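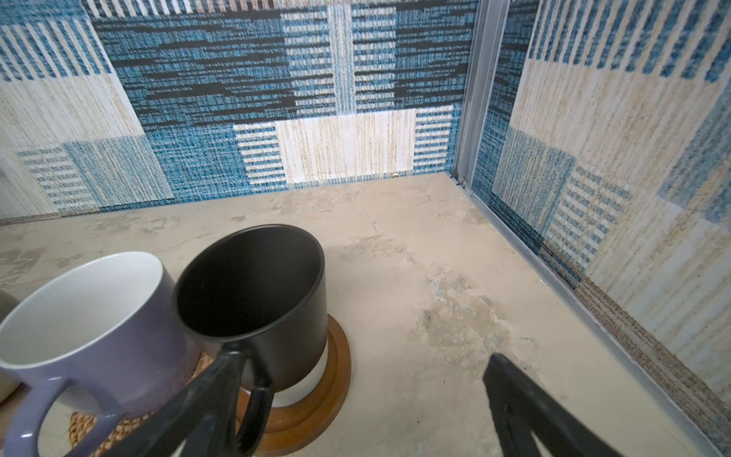

Photo: mine, from the mug and coaster shelf. Please ask before you reuse it.

Mugs, coasters and trays: the questions I get most

I write Cido, a little site about small kitchens and the stuff we keep in them, and mugs bring in more mail than everything else put together. I've pulled the regular ones onto one page so I can stop retyping my answers (sorry if yours got the short version!).

Do you really keep coasters under mugs that are just sitting on a shelf?
Yes, I do. A mug with a rough foot will scratch a glossy surface if you drag it every morning, and I drag mine. The purple-gray one gets the woven rattan coaster and the matte black one gets the round wooden coaster with the raised rim. They don't match and I like that.

Rattan or wood?
Wood for the desk, rattan for the shelf. Rattan is light and grippy but it drinks up spills, and once coffee gets down in the braid you're in there with a toothbrush. Wood you just wipe – then oil it when it starts looking thirsty. I use the same mineral oil I use on my cutting board.

Is matte black a pain to keep clean?
A bit! Spoons leave gray marks on a matte finish, and so do rings. Baking soda and a damp cloth, small circles, no scouring pads. If a mark won't budge after two tries I leave it alone and call it character.

What about tea stains in a white interior?
Easy to see, easy to fix. Fill it with hot water and a spoonful of baking soda, go do something else, come back and wipe. I do mine every other week or so, more in February when I live on black tea.

Which way should the handles point?
Toward you. I know there are people who angle them all to the right like a store display, and it does look nice, but I want to grab the thing at 6 a.m. without thinking.

How many mugs is too many?
I had 9 in an apartment with one cupboard, and that was too many. A reader from Lalano wrote to say she has 90 and rotates them by season, so I'm maybe not the person to ask.

Do I need a tray?
If you carry a mug farther than the next room, I'd get one. Look for rounded corners and a lip, even a low one.

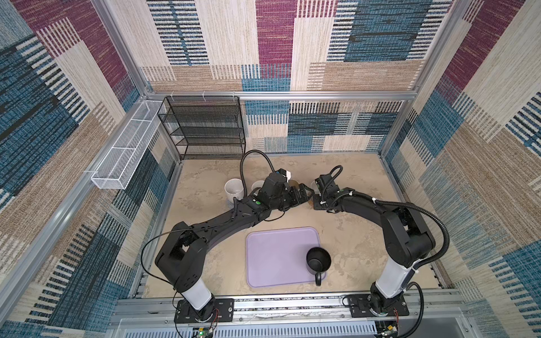 Page last changed: February

Where on the tray does the mug go?
Wherever leaves room for the plate. With a single mug I set it to the right with the handle facing me, and the left side is for toast. If you're carrying it any distance, slide the mug to the middle first – a full one off to the side tips the whole thing more than you'd think.

Doesn't a black mug look heavy on a lavender tray?
I love it, sorry! Dark on pale is my favorite combination, and lavender goes with more than people expect. Beige, navy, even a loud magenta.

Are wire mesh shelves okay for mugs?
Fine for mugs, annoying for espresso cups, which wobble on anything with holes. Cut a piece of shelf liner to fit and you're set.

Can I send you a question?
Please do. The form is on the contact page, and keep it under 500 words if you can.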